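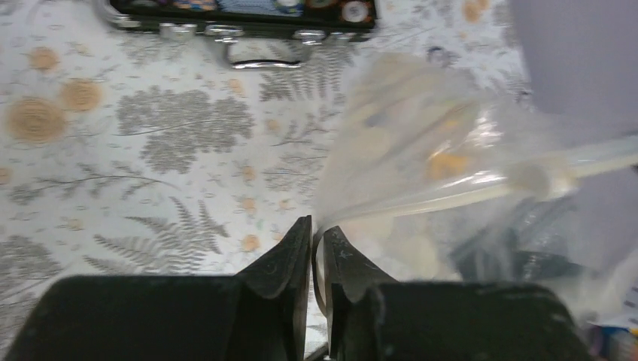 I've had so many lovely messages since my posts about our week on Stavel that I thought I'd gather the questions you ask most and answer them all in one place. It's a small island, a ferry ride out of Grurnivgate, and it doesn't get written up very often, so I do understand why you're all hungry for details! If you only remember one thing from this page, let it be the big clear plastic bag. Bring one, crinkly and cheap, large enough to go over your whole backpack, and you'll thank me the first time the spray comes over the rail. Right, on to your questions.

## How do you get to Stavel?

We took the Dodard ferry from the north pier at Grurnivgate. The crossing was 72 minutes on the way out and a bit longer coming home, when the wind had picked up and half the passengers had gone very quiet. There is a tiny plane too, but it was full the whole week we were there, so I can't tell you what it's like (I'd love to hear from anyone who has flown!).

## Do I need to book the ferry ahead?

In summer, yes. The boat takes 100 people and no cars, and the morning sailing fills up with walkers. In March we just turned up at the ticket window and had our pick of the seats. Sit on the left going out if you like cliffs.

## Is one day enough?

You can do it in a day, and plenty of people do – we met a cheerful couple who had walked to the lighthouse, eaten their sandwiches and made the afternoon boat with time to spare. I'd still say stay at least two nights if you can possibly manage it. The island changes completely once the last ferry has gone, and the evenings were my favorite part of the whole trip.

## Where did you stay?

We stayed at the Mallet guesthouse, up the lane behind the church. It has 8 rooms, a very good fire in the front parlor and the sort of breakfast that makes lunch unnecessary. Ask for a room at the back if you're a light sleeper, as the harbor gets going early. Our hostess, Faustine Bodin, lent us a map with her own pencil notes all over it, and we found two beaches that way that we'd never have come across by ourselves.

## How hard is the climb to the top?

Well, the summit is 1,832 feet, and you start more or less at sea level, so you do feel every bit of it! The path is clear as far as the second gate. After that it gets boggy, and I went in up to my ankle twice. Give yourself five hours there and back, with a long stop for the view.

## Can I pay by card?

At the guesthouse and the ferry office, yes. The bakery and the bike shed wanted cash when we visited, and the one cash machine was out of order for our entire stay.

## Would you take children?

I would, as long as they're happy walkers. There's a sheltered bay ten minutes from the pier where ours would have stayed all week, given the choice. The cliff path on the west side has no fence at all, though, so we saved that one for a morning when my sister could watch the little ones.

## Will you go back?

Oh, yes. We're already looking at early fall, when the heather should still be out and the boats are less crowded.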